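Review: the Verkby voice course for beginners

I bought the Verkby home course in July, after two years of reading short stories aloud for my niece and wishing to do it better. It is a course for people who want to try voice acting for animation and audio drama. You get 12 recorded lessons, a booklet of practice scripts and one written comment on a recording you send in.

The teacher is Faustine Barbier. She speaks calmly and she leaves long pauses, so that you can repeat after her. I liked this very much, as English is my third language and many teachers go too fast for me. The first lessons are only about breathing and how to stand. I was a little impatient there, but when I came to the lesson on shouting I was glad of them, for my throat did not hurt the next day.

The best part is the scripts. They come from a small robot series called Rimden, made for the course, and every student plays the same scene between an old mechanic and her apprentice. You must do both characters. My mechanic still sounds like my aunt with a cold, but the apprentice is now quite good, I think.
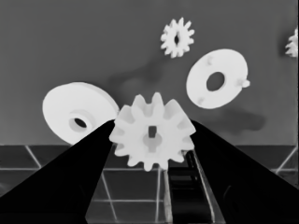 A white gear between two black gripper fingers.

Some things I did not like. The lesson on lip sync is too short, and the clips for it play in a very small window. The booklet has spelling mistakes, also in the lines you are supposed to read, and in one scene the names of the two characters are exchanged. I waited 12 days for my written comment. It was useful when it came: she told me that I let my voice fall at the end of every line, and she was right.

You can use the course with a simple microphone. I have a Prirside on a table stand and it was enough. A friend did the Sheikh evening class instead, where you meet other students every week, and for dialogue this must be better. I had to act with my own recording.

I would buy it again, but I would ask them to correct the booklet first.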